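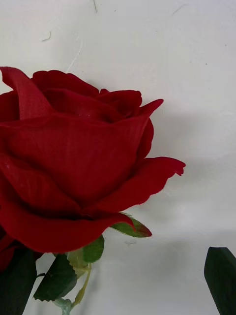 Magdy Younis told me to ask what the fingers cost before I asked about anything else. He was right, and I wish I'd listened sooner, because I spent the first half hour of my visit to Droststead talking about arms.

Home Workshop Money Visits Contact

June
By the Workshop desk

Droststead puts together artificial flower arrangements, and Eun-ji Son holds the purse there. She had the budget open on her laptop when I came in (a spreadsheet with far too many colors, her words) and she was happy to scroll through it with me.

"Everybody wants to see the line that says robot," she said. "I keep pointing them to the line underneath."

The line underneath is grippers, cables, mounts, spare fingers and the hours to set it all up. Brultus quoted her for the lot. Soritz quoted her for the hardware only, and for a week or so Soritz looked like the bargain! Then she added the setup hours herself and the two came out close enough that she went with the people who picked up the phone.

What surprised me was how little she's asking the things to do. She wants stems picked up off a table and sorted for the arrangers, roses to one side and hydrangeas to the other. Her target for the trial is 500 stems in a shift, and she won't sign for anything more until she sees it.
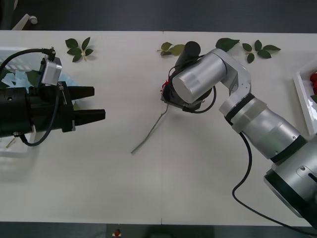
Rose in the gripper on the trial table at Droststead.

I asked about the table, which I'd assumed would be the one cheap item. "I priced one big top and got a fright," she said. "We went with two sections pushed together. If we move, it goes out through a normal door."

The spare parts line is $1,238, and she fought for that one. Her first draft had nothing in it at all, just a note saying "later." Younis read it and sent it back with the note circled. She also learned to ask for delivery times in writing, after one set of fingers was quoted at 87 days. She'd planned the whole trial on getting them in three weeks, so the start date slid and the training money sat there unspent.

For the schedule she uses Tazi, mostly because the arrangers already had it on their phones. She keeps the arm hours and the people hours on the same page so she can tell when she's paying for both to wait. 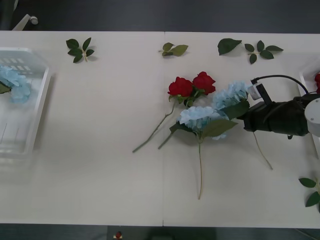 Would she lease the next arm instead of buying it?

She'd lease for the first year and buy only if the stem count holds up.

"I'd also put the service visits in the first budget," she added. "I had them under next year, and next year showed up pretty fast." Then a delivery of ribbon came in and she went off to sign for it, so I finished my coffee and read the rest of the spreadsheet. The purple rows are still waiting on quotes.

Recent
Getting a second quote without the awkwardness
Leasing or buying: what our readers did
A Sunday spent labeling cables
Spare parts worth keeping on the shelf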